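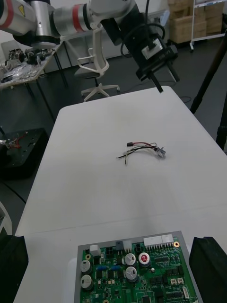 Page last changed: 18/07/2023

The Long Way to Plug In a Wire

The robotics students at Rosthorpe had their pick of projects last fall. One team wanted to stack cups. Another wanted a robot that could fold a T-shirt. Concetta D'Amico, who teaches the course, talked both of them out of it and put a circuit board on the table.

The task sounds small. A two-armed robot has to pick up a bundle of wires, find the plastic connector on the end, and push it into the matching header on a green circuit board. The board sits in a gray tray at one end of a white table. The wires are put down a short reach away, and they never land the same way twice.

A person can do the job in a few seconds. The students needed most of the school year to get the robot to do it at all.

"They thought the hard part would be the plug," D'Amico said. "The hard part is the wire. You grab it in one place and the rest of it goes somewhere else."

Rigid parts are easy to plan for. If a block is picked up by its middle, the ends come along. A loose bundle of thin leads bends, twists and springs back, and the connector can roll onto its side as the gripper closes. Clear plastic connectors added trouble of their own. The first version of the team's software could find the red leads without much difficulty and lost the connector against the white tabletop again and again.

The class tried to fix this with rules. They wrote one routine for a connector facing left, one for a connector facing right, and so on until the list ran to several pages. By the winter break they had dropped most of it. In its place they began recording themselves guiding the arms through the job by hand, and used the recordings to train a model.

They made 326 recordings. Of those, 77 were thrown out, mostly for dropped wires or a connector that went in crooked. The students named the project Histivora, a word one of them had been saving for a band.

Much of the spring went to work that had little to do with software. Cables were the biggest chore. An arm that turns at several joints needs enough slack to reach every position, but too much slack will snag on the table or swing in front of a camera. The students spent two weeks moving ties and rerouting lines before they were happy with the range of motion.
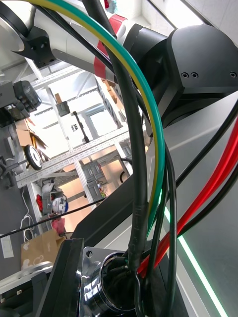 D'Amico grades this part of the course as strictly as the programming. Every student keeps a paper notebook, and each change to the hardware has to be written down with the name of the person who made it. Students who skip an entry lose points, even if the change was a good one.

In June the team took its results to the student showcase in Grelten. The rules allowed 40 tries. Judges from Lavoie, a local firm that builds wire harnesses, set down the bundle before each try and could turn it any way they liked. Histivora placed second, behind a team that sorted screws.

The judges asked mainly about the failures. In several tries the robot had lined up the connector correctly and then pushed before it was square with the header. The students had seen the same thing at school and had not found a cure. One judge suggested a small wiggle before the push, the way a harness worker does it, and the team wrote that in the notebook too.

Next year's class will take over the same table and the same board. D'Amico plans to add a second connector, a smaller one, and to have the robot pull the first one back out when it is done. The cup stackers have asked again. She told them to wait until the wiggle works.

Search this site Enter keywords Go

Contact the editors | Copyright 2023, all rights reserved | Back to top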